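Quarterly Maintenance of the Handling Arm at Mastside

The Rornham Technical Centre wishes to inform members and partner workshops that the small handling arm at the Mastside site has completed its scheduled maintenance and returned to the booking system on 10/31/19. The work was directed by Edeltraud Ortner, head of equipment, under the service plan adopted when the cell was first opened to outside users.

The plan requires a full inspection after every 2,000 working cycles of the gripper, or at the end of each quarter, whichever comes sooner. The counter stood at 1,236 when the arm was withdrawn, so on this occasion the calendar decided the matter. The department considered postponing the inspection until November and chose not to do so. Two users had reported that the arm was settling slightly to one side of its taught positions, and a further month of bookings would have made the cause harder to trace.

The inspection began with the joints. Each servo was run through its range at low speed with the gripper empty, and the current drawn was compared with the values recorded at the previous service. All were within limits except the wrist, where the reading rose towards one end of the travel. The screws on the wrist joint were found to be unevenly tightened. They were removed, cleaned and refitted in the order given in the service sheet, after which the reading was level across the range.

The cable bundle was examined next. Cables on an arm of this size are bent many times in a working day, and the bundle must be left enough slack to follow the upper joints without pulling at the connectors. One tie had been placed too close to a bracket, probably during the move from the Makell room in the spring. It was cut away and the bundle was dressed again in a wider loop. Users are asked not to add ties of their own or to fasten the cables to the table. Where a cable appears to be catching, the arm should be stopped and the equipment office informed.

The gripper was taken off, cleaned and put back. Both fingers were checked for wear at the tips and for parallel closing. No parts were replaced. The closing force remains at the setting agreed with users last year, and any request to change it should be made in writing, as the setting affects every group that books the cell.

The final stage was the position test. The arm is required to pick up a cube, place it on a second cube and return to a raised position above the mat, and the sequence is repeated 400 times without adjustment. The run is then carried out again from the opposite direction, for a further 400. The placed cube need not sit square on the lower one; the service plan allows a small turn, provided that the centre of the cube stays within tolerance. Both runs were completed within the permitted limits – the first time this has been achieved in one day. 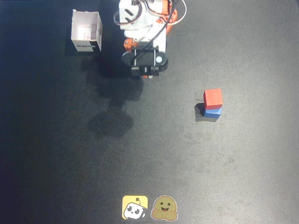

The handling arm at Mastside, with the gripper raised over the mat. The red and blue cubes are stacked at right.

Users returning to the cell should note that the home position has been taught again. Programs which refer to the home position by name will run as before. Programs which contain the old joint values should be corrected before use, and Ms Ortner's office will provide the new values on request. The first run of any older program should be made at reduced speed, with one hand near the stop button.

The department also reminds groups that the mat forms part of the cell. It should be brushed at the end of each session and must not be lifted or turned, as the taught positions depend upon it.

The second arm, in the Egger room, will be withdrawn for the same inspection in November. Bookings already made for that room will be transferred to Mastside where the timetable allows, and the groups concerned will receive written notice from the equipment office.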